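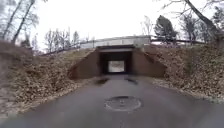

**Stusska commuter front light, 400 lumen**

Hire stock and for sale. Handlebar mount, USB charge, four modes. Replaces the old Rendale clip-ons, which we no longer keep spares for.

Good for unlit paths, towpaths, underpasses, lanes with no street lamps. Not a trail light. If you want to go fast downhill in the woods at night ask for the Odham twin, different page.

**Spec**

- Output: 400 lumens on high, 60 on low
- Run time: 24 hours on low. High is a lot less, depends on the cold
- Weight: 300 g with bracket
- Charge port: under the rubber flap at the back. Push the flap shut properly!!
- Bracket: rubber strap, fits normal round bars. Doesnt fit flat aero bars
- Colour: black only
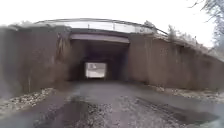

Modes go high, mid, low, flash. One press each. Hold for off. It remembers the last mode you used, so if it comes on dim it's probably still on low, press again before you bring it back as faulty.

Flash is for daytime. Please don't ride on flash in the dark, you can't judge the ground and it's horrible for anyone coming the other way. Mid is plenty for most rides home. Tip the lamp down a bit so the bright part lands on the path a few bike lengths in front. Most complaints we get about the beam are a lamp pointing at the trees.

Beam is wide with a soft edge. Flat cut-off along the top, so less dazzle than the Rendale. Side windows are amber, handy at junctions.

**What's in the box**

Lamp, strap bracket, short charging lead, paper leaflet (tiny print, this page is easier). No plug. Any phone plug will do. 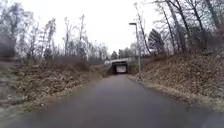
*Cycle Hire & Workshop, Alemayehu Leisure Centre*

**Hiring one**

Ask at the desk, goes on the same ticket as the bike. Comes charged. Bring it back with the bracket still on, we loose more brackets than lamps. If you've got your own bike that's fine, bring it in and we'll check the strap fits first.

Back light is separate. You need both after dark. The Stusska rear is the usual one but any red light from the drawer is ok.

**Fitting**

1. Bracket on the bar, next to the stem, clear of the cables.
2. Pull the strap tight and hook it on the last hole that reaches.
3. Slide the lamp on from the front till it clicks.
4. Wiggle it. If it turns on the bar, one hole tighter.
5. Switch on, set the angle, ride.

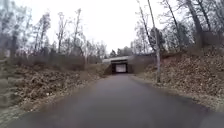

**Care and faults**

- Wipe with a damp cloth. No jet wash, no degreaser.
- Red button light = charge it soon. Green = full.
- Won't charge: try another lead before anything else. Then dry out the port and try again.
- Stored over winter: top it up in February or the battery sulks.
- Cracked lens: bring it in, Pieter Gumede has spare fronts.
- Anything to do with refunds or bulk orders, Ülle Vasiliauskas, workshop office.

Old Rendale brackets do NOT fit. They look the same. They aren't.

Page updated April 29, 2020. Prices at the desk.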